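4. Setting up the meal and mood diary

This section is for a person who has been invited by their treatment team to keep a diary in Clusex. If you have not received an invitation code, please read section 3 first. The diary does not replace your appointments.

4.1 First start

1. Open Clusex and choose "I have a code".
2. Type the code from your letter. It has 6 characters and does not contain the letter O, only the number zero.
3. Choose a name for the diary. It can be any word. Your clinician sees your real name in any case.
4. On the page "What I write down", leave the settings as your clinician has made them. The fields with a small lock can be changed only from the clinic side.

Note: The calorie field is switched off for all new diaries. It was still visible in version 56, and some clinics have old leaflets which show it. Please ignore this part of the leaflet.

4.2 Setting the reminders

1. Go to Settings, then Reminders.
2. Press "Add" and choose the meal or snack from your plan.
3. Set the time. The reminder comes at this time and once more after 13 minutes, if there is no entry.
4. Under "Text on locked screen", choose Neutral if other people may see your phone. The reminder then says only "Clusex: one new item". 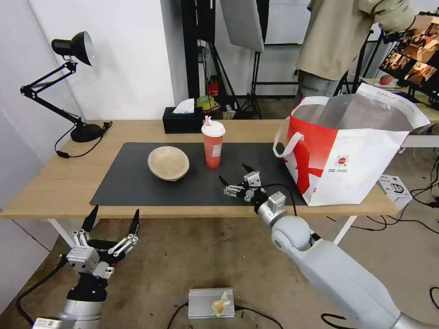 5. Press Save. The new times are valid from the next morning, also when you save them early in the day.

If you eat at a different time than planned, do not move the reminder. Make the entry when you can and correct the time in the entry itself.

4.3 Making an entry

1. Press the plus sign.
2. Write in a few words what you had. Weights and amounts are not needed.
3. Choose how you felt before and after. You may leave one or both empty.
4. If there was an urge to skip, to overeat or to exercise afterwards, mark it under "Urges". The list is the same for men and women.
5. Press Done.

Caution: Entries are not read at night or at weekends. If you feel faint, have chest pain or have thoughts of harming yourself, do not write it only in the diary. Call the emergency number in your country.

4.4 Sharing with a second person

You can give one family member or friend the right to read. Go to Settings, Sharing, and enter their e-mail address. They see the times of the entries but no feelings and no urges. To stop sharing, press "Remove" next to the address.

Corrections to this section: Kaja Rozīte
Last changed: Thursday, March 2, 2023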